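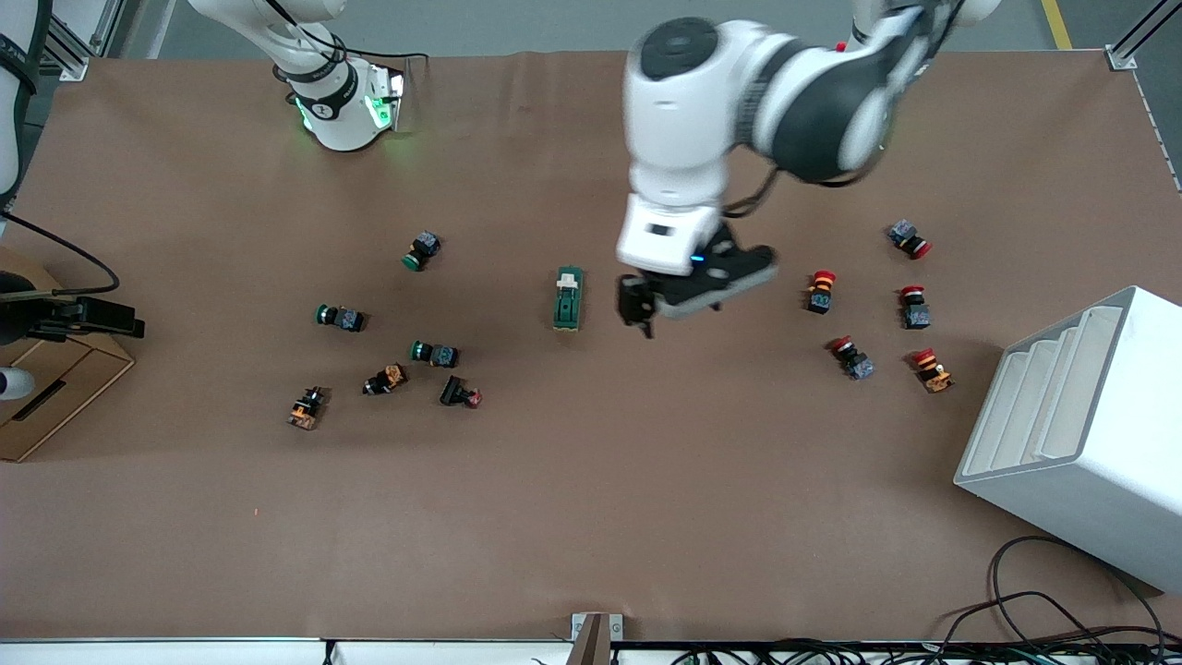 Push-button switch

A push-button switch is a simple control that opens or closes an electric circuit when its cap is pressed. Push buttons are found on machine tools, conveyors, lifts, pumps and door controls, and in smaller forms on household goods.

Construction

Most industrial types are made in two parts. The operator is the part touched by the user and consists of a cap, a collar and a spring. Behind it is the contact block, which holds the moving and fixed contacts and the terminals for the wires. The operator is passed through a hole in the panel and held by a threaded ring, and the contact block is then clipped or screwed on from behind. On many ranges more than one block can be fitted to the same operator.

Action

A momentary switch returns to its resting position when released. A latching switch stays in until it is pressed again, pulled or twisted. Contacts are described as normally open (NO) if they close on pressing, and normally closed (NC) if they open on pressing. Stop buttons generally use normally closed contacts, so that a broken wire also stops the machine.

Colours

Green caps are commonly used for start and red for stop. Emergency stop buttons are red, usually with a wide mushroom-shaped head. Black, white and grey are used for general functions. The colour of the body or contact block is a matter for the maker and need not match that of the cap.

Sorting and storage

Loose switches are usually sorted first by operator type and then by contact arrangement. The Fokgate parts list, used by several repair workshops, gives 64 combinations of cap, action and contact block under 11 headings. Circuit boards are listed separately and are normally kept in antistatic bags, away from loose metal parts.

Faults

Common faults include worn springs, dirty contacts, loose terminal screws and cracked collars. A contact can be checked with a continuity tester once the supply has been isolated.

See also

Limit switch
Rotary switch
Terminal block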